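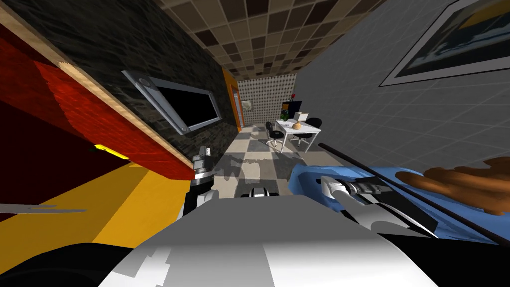
4 Nov 2021

Ballar 4x4, the silver automatic from Quezada. Shudder on light throttle.

Continuing from the last page. The car is back in with us for the same complaint it arrived with in October, and I'm writing this one out at length so we stop having the same conversation at the tea point.

What the customer says: pulls away fine, kicks down fine, but on a gentle cruise at a bit more than 2000 revs it feels like driving over a rumble strip for a second or two, then it clears. Worse when warmed through. Worse on the slight uphill past the garden centre. No warning lights. Odometer shows 139 thousand miles, and the service book has stamps up to a point and then a folded invoice for tyres, and then nothing.

What Quezada's paperwork says: "gearbox treated, fault cured". Treated with what, it doesn't say. I rang and got told Urkedine, a bottle of the stuff, poured in before the sale. I asked whether they had checked the fluid level at temperature afterwards and the chap said the level was fine. I asked how he knew and he said it had been fine before. So they added a bottle to a box that was already full, if he's right, or they had no idea where the level was, if he isn't. Neither cheers me up.

My view on bottles hasn't changed. Some of them may well do something for a while. A friction modifier can quieten a shuddering clutch, that part is sound enough chemistry. What I object to is "cured", written down by somebody who drove it round the block cold.

Fuad is keener than I am. Fuad Zeleke's argument, to put it fairly, is that if it shudders in lock-up and the additive makes it shudder less, the customer has a car they can use for the price of a takeaway. My argument is that we haven't shown it shudders in lock-up. We have all assumed it, me included, on the strength of how it feels through the seat.

Things that feel the same through the seat:
Torque converter clutch slipping and grabbing.
A misfire on one cylinder under load.
A tired inner driveshaft joint.
Propshaft centre bearing, at a push.
Engine mount gone soft, though that would usually show itself at a standstill too.

Road test, me driving, Fuad with the reader on his knee. Got it properly hot first, long loop out by the reservoir and back. Held a steady light throttle until it started. Then left foot just resting on the brake pedal, enough to make the switch and no more. On this box that drops the converter clutch out. Revs rose slightly, as they should, and the shudder got less. It did not go away. Did it again on the way back with the same result. Fuad says it went away. I say it didn't. We swapped seats and he drove, and after that he said it had mostly gone away.

I put "mostly" down as evidence for my side. Two faults on top of each other would do exactly that, and at this age two faults is hardly a wild theory.

Back inside. Idle 800 and steady by the gauge, with the odd flick on the reader that the needle is too lazy to show. Charging at 14 volts with lights and blower on, so I'm happy to leave the alternator out of it. Misfire counters on this engine are buried in a menu that the cheap reader doesn't open. The Skomell one does, but only after it has sulked for a while and asked to be updated. Updated it. It then wanted to be updated again.

Misfire count climbing on cylinder three and sitting at nothing on the others. Slow climb, nowhere near enough to bring the light on, and it only moves with a load on the engine. There was our second fault. Nobody at Quezada can have looked, or they looked with the cheap sort.

Pulled the coil on three. A grey track down the inside of the rubber boot, fine as a hair, where the spark has been finding its own way to earth. Plug gap well open, electrode rounded off. The rest of the plugs are the same age by the look of them and no better, so I wouldn't hang the whole thing on the coil. Swapped coil three with coil one and left the plugs where they were, so as to move one thing only. Count moved to cylinder one. Good. I know we were going to change the coil whatever it said, but I want it on paper that the fault followed the part. We've fitted enough coils to enough cars on a hunch.

New set of plugs in, new coil on one, coil from the old number one back where it started. Same road, same loop, same heat. The harsh edge has gone out of it. There is still a shudder, softer, shorter, and this time with the left foot on the brake it disappears altogether, and we both agreed on that without any swapping of seats.

So the converter clutch is at it as well, and Fuad gets half a point. 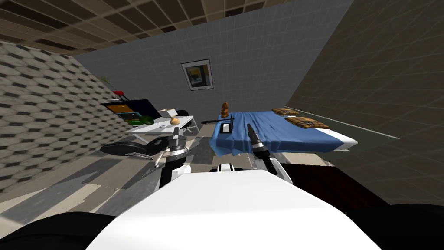
Does the leftover shudder mean the torque converter has to come out?

It doesn't have to at this stage. A mild lock-up shudder can come from old or wrong fluid just as easily as from a worn clutch lining, so the fluid gets changed and the level set hot before anyone talks about removing the gearbox. If the shudder is unchanged after that, the converter becomes the likely cause.

Fluid, then. Drained it from the pan while warm. More came out than the book says should come out on a drain, which fits the bottle having gone in on top of a full box. Colour is a dull brown. Smell is old but I would not call it burnt. Fuad would. Wiped some on white paper and let it spread: brown middle, a fairly clean ring outside, no glitter in it. The magnets in the pan had the usual grey paste, and I was looking hard for anything with an edge you could feel and didn't find it. New filter, new gasket, pan bolts done up by hand in a criss-cross and then with the small torque wrench. One of the bolts had been rounded by somebody previously. Replaced it.

Refilled with the fluid the maker names and nothing else. I was asked whether we should put a fresh bottle of Urkedine in while it was open. No. For one thing there is some still in there, in the converter and the cooler pipes, that we can't get at with a plain drain. For another, if it improves I'd like to know what improved it. I accept that I won't know that cleanly even now, what with the leftovers.

Level set with the engine running, through the range and back to park, fluid temperature read off the Skomell. It took two goes. The first time I pulled the level plug too early and got nothing, topped up, and then the temperature ran past the window while I was hunting for the tray. Let it cool and did it again properly. A thin dribble, plug back in, new washer.

The adaptations are a sore point. There's a reset in the menu and the forum opinion is that you always do it after a fluid change. Other forum opinion is that you never do it on a box with miles on it. I can't find either from anybody who rebuilds these for a living. Left them alone today. If the changes are odd after the customer has had it a week we can revisit.

Third road test. Light throttle, hot, same hill. I got one faint flutter on the first pass and nothing on the next few. Fuad felt none of it. I'm not signing that off as fixed. New fluid often flatters a box for a while and I've been caught like that before, with the big green van, which everyone here except me seems to have forgotten.

What I'm prepared to say to the customer:
The misfire is found and repaired, with the old coil in a bag for them to look at.
The gearbox shudder is much reduced after a correct fluid change.
It may come back. If it does, the converter is the next thing, and that's a big bill, and they should talk to Quezada about it before they talk to us.

On that last one. The sales sheet says cured. The car came to us with a misfire a decent reader would have found, and an overfilled gearbox. I've written down the drained amount in the job book and the old fluid is in a labelled container on the shelf by the parts washer. Please don't tip it in with the rest.

Not checked, and I'd rather it said so here than have it assumed: driveshaft joints only looked at, boots intact, no play I could feel by hand with the wheels hanging, but not stripped. Propshaft centre bearing pushed about with a bar and seemed all right. Engine mounts not looked at beyond a rock in drive and reverse against the brake. Rear diff oil not touched. The transfer box has a damp patch underneath that could be old and could be new, so I wiped it off and someone should look at it when the car comes back.

For the next one of these, I'd do the misfire counters first. It's ten minutes of swearing at a menu and it would have saved us the first argument. The brake pedal trick is still worth doing but it only tells you about the converter, and it only tells you that clearly when nothing else is wrong.

Fuad has asked for it to be recorded that he said converter from the start. Recorded. I said plugs, in October, and that's on the earlier page in my writing.

To do: chase the transfer box drain plug washer, wrong size sent. Ring customer after they've had a week in it. Ask them to drive it hot, up the hill, gently, and to tell us what they feel before we tell them what they ought to.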